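Search this site Enter keywords Go

Nolora Travel Notes – How to plan a day at a city archive while you are on holiday

Last updated: Saturday, February 5, 2022

Many travellers visit an old port town and see only the harbour and the cathedral. If you like history, you can also spend a morning with the original papers. I have done it in Lullville and in Pusance, and these are the steps I follow now.

1. Write to the archive before you book your flight. Most reading rooms are small. The one in Lullville has only 12 seats, and in May they are full. In your message, say which years interest you and whether you read the local language. A short message is enough.

2. Ask what you must bring. Usually it is your passport and one proof of address. In Pusance they wanted also a passport photo, and I lost an hour looking for a shop.

3. Search the online catalogue at home and copy the full shelf number of each item. "Harbour letters, box 83" is good. "Old letters about ships" will not help the person at the desk.
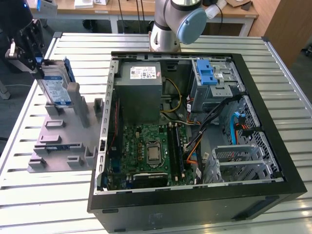
Computer case with the side panel off.

4. Order no more than two boxes for one morning. Old handwriting is slow to read, even when you know the language well. My friend Selorm Agbenyega ordered five on his first visit and opened one.

5. Pack a pencil, loose paper and a warm sweater. Pens are normally not allowed, and bags go in a locker. Keep a coin for it.

6. Ask about photographs at the desk. Some archives let you take them for free without flash, others charge by the page. Write the shelf number on a piece of paper and put it beside each document, so you know later what you have photographed.

7. Leave the afternoon for walking. After the archive in Lullville I like to go to the Araya quarter, where the old customs house still has the painted ceiling – the door is on the side street, past the bakery.

If the reading room is closed, ask if there is a display in the entrance hall. It is often free and open at lunch.

Written by Kalkidan Chala

Contact us | Copyright Nolora | Back to top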